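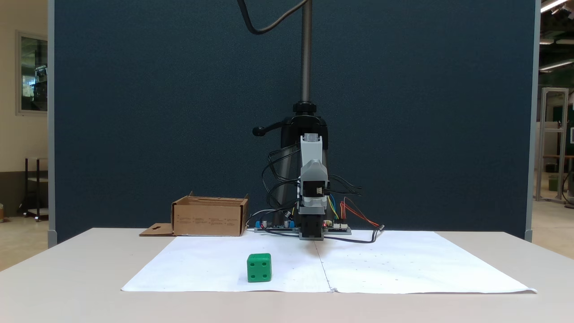
**linden_row** wrote:

Hello all. I want to ask about acoustic panels for a small office, and I apologize in advance if my English makes something unclear. We are a translation bureau in Prekville, we are 4 people, and we share one room on the second floor with two big windows and a hard floor. When one of us is on the phone, the other three can't work. I am now looking at fabric partition panels, the tall dark navy kind with the fine speckled fabric, as behind the white table in my picture. The seller, Ikstead, offers them used for 283 each, and new ones from Koivisto cost more than double. My questions are these. Does a partition of this type really take away the speech noise, or does it only hide the person? And does the fabric keep the dust? One colleague has an allergy.

---

**mossgate** wrote:

It depends on what is inside the fabric. Some office partitions are only a thin board with cloth glued on it. They stop your eyes and very little else. Knock on it with your knuckles. If it sounds like a door, don't pay 283 for it.

Also, how high is your ceiling? With a hard ceiling the voice goes up, bounces and comes down on the other side. I would spend the money on the ceiling first.

---

**linden_row** wrote:

> how high is your ceiling?

High, it is an old building. Painted plaster, no tiles. The owner does not allow us to glue or screw anything to it, I have asked him twice. He was polite the first time.

---

**Primero_fan** wrote:

I disagree with mossgate a little. We bought Primero screens for a call desk last June and the difference was clear the same day, and we have a concrete ceiling. It did not become silent, but I stopped hearing the words. When you can't understand the words, your brain lets it go. For translators I think this is the main thing.

Check the gap at the bottom. Ours have 30 mm and that is fine. The ones on high feet are useless.

---

**mossgate** wrote:

Same day, with the same people talking at the same loudness? People speak more quietly when they have a new screen in front of them. Ask again after a year.

---

**Primero_fan** wrote:

It is almost a year. Still good.

---

**tarn_and_tin** wrote:

About the dust question. I clean offices for my work. Woven fabric on a panel holds dust, mostly on the top edge and in the lowest part near the floor. A vacuum cleaner with a soft brush every two weeks is enough. Don't use a wet cloth on dark blue, you will get pale rings when it dries and they don't come out. Used panels I would vacuum outdoors before they come into the room, both sides, and then leave them in fresh air for a day. If the previous office had smokers, walk away. The smell stays for years.

Dark colors show every white hair and thread, by the way. Gray is kinder.

---

**linden_row** wrote:

Thank you, this is very useful. I did not think about the smell at all. Gray is possible, but Ikstead has only two gray ones and we need at least three.

I called them this morning. The man said the core is "mineral", but he could not tell me how thick. He proposed that I come and look. Delivery is 100 for any quantity, so if I buy only one for a test, it becomes an expensive test.

---

**mossgate** wrote:

Mineral wool core is a different story, then I take back part of what I said. Look at the side profile and measure it with a ruler. Under 4 cm I would still hesitate for speech.

For a test you don't need to buy. Hang two thick winter blankets on a clothes rack between the desks and make a phone call. If the blankets change nothing for your colleagues, then most of the sound is coming another way.

---

**tarn_and_tin** wrote:

The blanket test is good. A rug also helps on a hard floor, but with an allergy in the room I would skip it.

---

**linden_row** wrote:

We did the blankets. My colleague at the window says it is better, and the one at the door says he hears no difference. He sits across from the bare wall, so maybe a panel should stand there and not between the desks? I will go to Ikstead with a ruler and write here what I find.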